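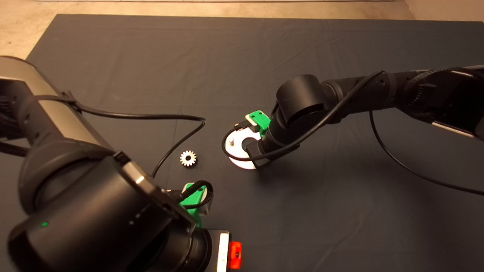 The two arms at the gear bench, with a gear on the cloth and the white disc fixture beside it.

Questions and answers about the robot arms at Vustov

September 2021

Since the arms arrived at our Brarnby shop in July, we've been asked a great many questions, in the break room, in the parking lot and once (you know who you are) through the restroom door. We've gathered up the ones that come around most often. If yours isn't on the list, please do come and find I-seul Maeng in process engineering or Urs Marti, who leads the small assembly group. They both like talking about this more than is probably good for them.

Am I going to lose my job over this?

No, and we put this one first on purpose. Nobody in small assembly is being let go because of the arms, and management has put that in writing through the end of the current contract. What will change is the mix of work. Fewer hours will go to placing gears by hand, and more will go to inspection, fixture setup and the custom orders we keep having to turn down. We can't promise what the shop will look like many years from now, and we would rather say so than pretend.

What are the arms supposed to do?

Small gear assembly, and for now only that. A spur gear has to go onto a peg on the fixture, and it has to sit down properly without being forced. Anyone who has spent a shift at it knows how much of the job is in the fingertips: you feel the bore find the peg, you give it a little turn, and down it goes. Getting a machine to do that little turn is most of what I-seul's team is working on. We picked this task because it's the one that came up again and again in the wrist and shoulder complaints.

Why is there cloth on the table?

A small part dropped on bare metal can bounce a surprising distance, as all of us who have crawled around looking for one will remember! The cloth also cuts down on glare from the overhead lights, and it's kind to the gear teeth. It does wrinkle.
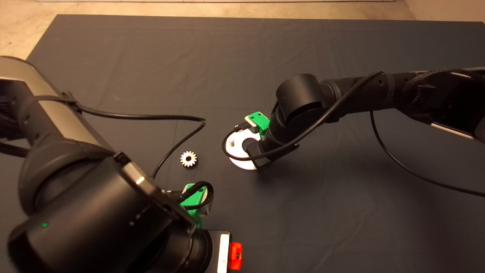

Please smooth it out before a run if you're the one setting up, but only with the arms stopped, and don't tape it down, as we like to be able to lift it off and shake it out at the end of the day.

Why are the gripper parts green?

That's the color of filament we had the most of. The mounts are printed in our own tool room, so when one cracks, or when an operator has a better idea for its shape, we can have a new one on the arm the next morning. Several of the changes so far came from people on the line, and we'd be very glad of more.

How many parts can they do?

A practiced person here does 400 assemblies in a shift. The arms are at 200 on a good day, and they still need someone close by to clear a jam or pick up a gear that has gone astray. Our goal is 300, and we aren't in any great hurry to get past it. The arms don't have to beat anybody, they only have to take enough of the load that the rest of us can rotate off that bench.

Can I walk up to them while they're moving?

Please stay behind the yellow line unless you've done the training. It takes 8 hours, split over two mornings and paid at your normal rate. Loose sleeves, lanyards and long necklaces stay off at the bench, and so do coffee cups. Watch the cables too: they need room to swing with the arms, so don't tuck them away or set a parts tray on top of one, however untidy they look to you.

Who gets to be trained?

Anyone in small assembly who'd like to be, with the longest-serving people offered places first. You don't need to know any programming. Urs had never touched a robot before this summer, and he now sets up the fixture and starts a run by himself (he'll happily show you, and then show you again). If you'd rather stay with hand work, that's fine as well, and it won't count against you at review time.

Are we being measured against the machine?

No. The run logs record what the arms do, and they aren't tied to anyone's badge or personnel file. If a supervisor ever quotes you an arm's numbers as a target, tell I-seul, and she will have a word.

Will our sister shop at Plorarberg get them too?

They've asked! Nothing has been decided, and we'd like to get our own bench running smoothly before we send anybody over there with advice. We'll add the answer to this page when there is one.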